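Zornthorpe review: I only meant to play the tutorial

Posted 3/31/23 in Phone Games

So I downloaded Zornthorpe back in February when I was stuck in a waiting room with 20 percent battery and no book, and I am now on level 254. Send help! (Or send lives, I'm always out of lives.)

If you haven't run into it yet, it's a tile game where you slide rows of jam jars, berries and bread rolls to fill orders at a village market. You get a set number of moves, the orders pile up, and between levels you fix up your stall. I played Hosoda for most of last year and this feels like its cozier cousin, with slower music and way fewer pop-ups yelling at me.

What I love: the sliding. You move a whole row at once instead of swapping two tiles, and it took me a good evening to stop messing that up. Once it clicks you can set off these huge chains, and the little plop sound when a jar fills is so satisfying that I play with the volume on, which I never do. The daily order is fun too, and you can skip it without losing your streak as long as you come back within 2 days. Thank you, Draturon, more developers should do that.

What I don't love: the coins. A booster costs 669 of them and a normal level pays out next to nothing, so you either save up forever or watch ads. The ads are optional, fine, but they're long, and one of them froze on me and ate my reward. I wrote to support and got the coins back the next morning, so points for that. Also the difficulty jumps all over the place. I sailed through the bakery chapter and then got stuck on the first orchard level for a week.

My sister-in-law prefers Hirnach because you can play head to head, and there's nothing like that in this one, just a leaderboard I never look at. Doesn't bother me, I like playing in my pajamas with zero pressure.

Four stars from me, and it'd be five if boosters were cheaper. Turn off notifications when you install it, though, the stall keeper gets needy around dinnertime.
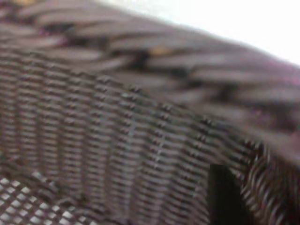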